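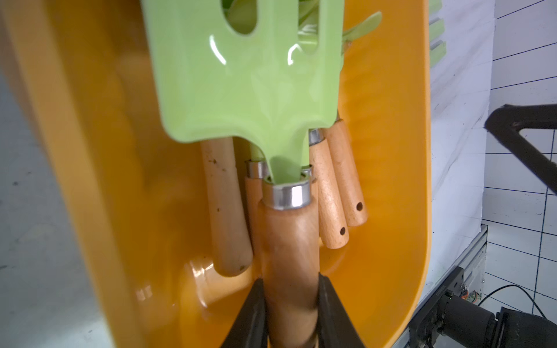

Subject: Re: [dokari-users] Grasp planner picks the wrong handle when tools are bunched together
From: Eftychia Athanasiadis
To: dokari-users

Hello Dušan, hello all,

Thank you for such a careful write-up, and sorry it has taken me a while to sit down with it. I wanted to go back over our own setup before answering, as we have been fighting very much the same thing with the toy garden tools and I didn't want to send you off down a path I had only half tested.

Dušan Vávra wrote:
> We are on the Leston branch of the planner, with the wrist camera feeding
> the segmenter directly. With one tool on the table everything is fine.
> With several standing together in a tub, the segmenter gives us one big
> mask for all the handles, and the grasp comes out in the middle of the
> bunch, where there is often nothing but a gap. I have tried raising
> min_separation but then we lose the thin handles altogether.
> Is anybody doing this with depth? Or is there a setting I have missed?
>
> Also, is it normal for the planner to go quiet for 3 seconds before the
> second arm moves? I thought it had crashed.

You haven't missed a setting, I'm afraid, or at least not one that does what you want. Raising min_separation was the first thing I tried as well, and I lost the thin handles just as you did. It works on the width of the mask, so a slim handle standing behind a fat one is simply thrown away as noise.

What has helped us most is to stop asking for whole tools at all. We have five of them upright in an orange caddy, all with pale wooden handles, and the heads are light green plastic that overlaps and shines, so the outline of a head tells the planner next to nothing. The metal ferrules are another matter. They are small and bright, and they sit at much the same height when the tools stand together, so we look for those first and then grow each mask downwards along the wood. The grasp point goes a little below the middle of the handle, with the fingers closing from either side. It is in the ferrule_seed option, which Jadwiga Szulc added in May and which I don't think ever made it into the manual (my fault, I said I would write the page and then didn't).

Two warnings before you switch it on. First, the ferrules pick up whatever colour is near them, and in our caddy that means a good deal of orange, so if your seed filter wants a plain grey you will need to loosen it. I have ours at a saturation limit of 598 on the planner's own scale, and please don't ask me why the scale goes that high, it was like that when I inherited it. Second, a handle can hide its neighbour's ferrule completely. For those we fall back on the lower ends. A couple of our slimmer handles have a little round hanging hole near the bottom, and I had rather hoped to use that as a landmark, but the detector was just as keen on specks of dirt, so I have left it switched off.

As for depth, Theano Tsoukalas tried it at Gasthorpe and can tell you more than I can. My understanding is that it was a help on the wood and a nuisance on the plastic, where the see-through parts of the heads gave her holes in the cloud. She ended up masking the heads out before fitting anything.

Now, your quiet spell. Yes, that is normal, and it is a different part of the software entirely. With two arms over one table the planner reserves a region for each, and when both want the middle, the second waits until the first has given its region back.

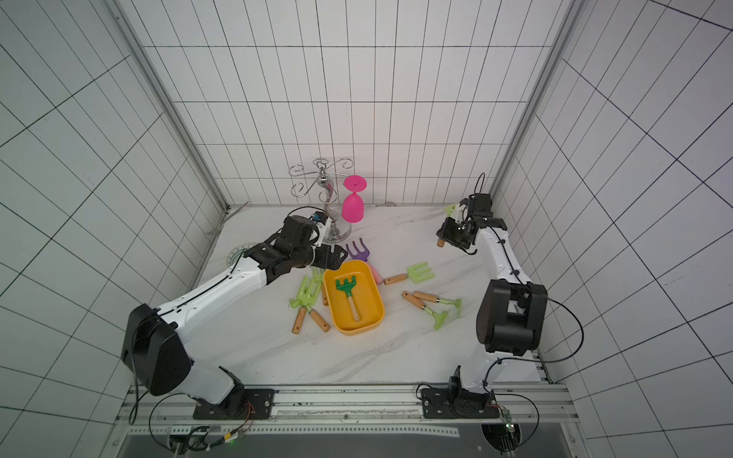
The regions are drawn as plain boxes, which is rather wasteful when an arm is reaching in at a slant, and a wide tray in the centre makes it worse, as any reach towards it tends to claim the lot. You can shorten the wait by setting region_shape to capsule, which follows the links much more closely. It costs a bit more in planning time but I have not noticed it here. If you would like to see what is being held and by which arm, start the viewer with the reservations layer turned on. I ought to have done that months ago myself — it would have saved me an entire afternoon of blaming the cables.

One more thing on tools that are lying flat, as you are bound to get there next. ferrule_seed grows its masks downwards by default, and "downwards" there means down in the picture and has nothing to do with gravity. With rakes and hoes pointing every which way on a tabletop that is plainly no good, so set grow_axis to auto and it will work out from the wood which way to go. Where the heads lie over one another we still get the odd pair joined up. I have 4 recordings that do it every time, and I will gladly send them to anybody who fancies a go at it.

Barbara Ziółkowski asked off-list whether any of this will be in the Nowicki release. The seed option is already in. The capsule regions are in but marked as experimental, and grow_axis needs version 13 of the message definitions, so do rebuild those before you try it, or it will be ignored without so much as a warning.

Dušan, could you send me your config and one short recording of the tub? I would like to see how far apart your handles are at the top compared with ours. Do shout if the saturation business makes no sense, and I will try to explain it better.

All the best,
Eftychia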